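From the Test Kitchen: Slow-Cooked Lentil and Tomato Soup

The January recipe in this newsletter is a soup, as it is most years. We get more requests for soup in the first weeks of the year than for anything else, and the chicken noodle we ran last winter is still the most printed page on the Lemieux site, with 1553 saves at last check. This one has no meat in it, costs very little and freezes well.

You will need:

2 cups brown lentils, rinsed
1 large onion, chopped
3 carrots, sliced thin
2 ribs celery, chopped
4 cloves garlic, minced
1 large can crushed tomatoes
7 cups vegetable broth
2 teaspoons cumin
1 teaspoon smoked paprika
1 bay leaf
Olive oil, salt and pepper
1 tablespoon red wine vinegar, to finish

Warm two tablespoons of oil in a skillet over medium heat. Add the onion, carrots and celery with a pinch of salt and cook until the onion is soft. Add the garlic, cumin and paprika and stir for one minute more. You can skip the skillet and put everything straight into the slow cooker, and the soup will be fine, but the flavor is flatter. We made it both ways and the skillet version was the one that got finished.

Scrape the vegetables into the slow cooker. Add the lentils, tomatoes, broth and bay leaf. Cover and cook on low for eight hours or on high for four. Take out the bay leaf, stir in the vinegar, and taste for salt before serving. It usually needs more than you expect if the broth was low-sodium.

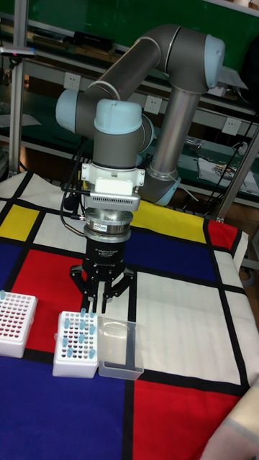
Red lentils can be used, but they fall apart and the soup turns out closer to a puree. Cut the cooking time to three hours on high if you go that route, and use one cup less broth. Green lentils hold their shape and may need an extra half hour. Canned lentils are not a good swap for this recipe.

For a thicker soup, blend two cups of it and stir that back in. A potato, peeled and diced small, will do the same job and should go in at the start. Spinach or chopped kale can be added for the last 15 minutes with the lid on. Kale stems should come off first.

Leftovers keep four days in the refrigerator. The lentils go on soaking up liquid, so add a splash of water or broth when you reheat. To freeze, cool the soup completely and leave an inch of space at the top of each container. It will keep for three months. Thaw overnight in the refrigerator and reheat on the stove over low heat, stirring now and then.

We served ours with the Husgate brown bread from the fall issue, toasted, with butter. Cornbread is good too. A spoonful of plain yogurt on top takes the edge off the tomatoes if you find them sharp.

A correction to last month's baked oatmeal: the recipe called for two tablespoons of baking powder. It should have been 2 teaspoons. The version on the site has been fixed. If you printed it early, please mark your copy.

Next month is beans. We had 473 replies to the reader survey, and black beans came out ahead of chickpeas by a small margin, so there will be a black bean chili and a chickpea salad that can be packed for lunch. If you have a bean recipe you make often and would like us to try it, reply to this email with the full ingredient list and the size of the pot or pan you use.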